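Vanel soles with plant-based foam – worth the price?

mirkot
Posted in May
I am thinking to buy the Vanel walking shoe, the one with the midsole made partly from castor oil. My old Lendullow pair lasted 4 years and I resoled it once. Does anybody here have real experience with the foam after a long use?

SoledadRosales
I have mine for 3 seasons. The foam is still good, but the outsole is glued in such a way that my shoemaker refused to repair it. So for me it is a green shoe only on paper.

mirkot
Thank you, this is what I was afraid of. I wrote to the shop and they answered that the shoe "can be returned for recycling", but they did not say where it goes after.
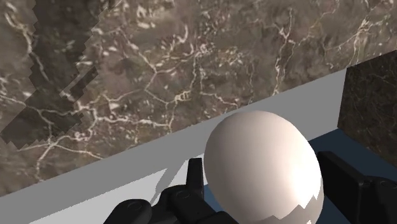 I also asked if they sell the outsole separately, as Grukero does. They do not. The price is 207 with shipping, so I would like to keep the shoe longer than two winters.

tomoana_a
I don't agree with Soledad. Mine were resoled without problem, you need a shop that has the right solvent. And the castor foam is lighter, my knees feel it.

SoledadRosales
Which shop? I asked at two places and both said no.

tomoana_a
Vergara, near the station. They take some weeks – bring the shoes clean, they are strict with this.
Angus

lowarch
Sorry for a side question, is the wide fit really wide? In Lendullow I take the normal one.

mirkot
I will call Vergara first and then decide.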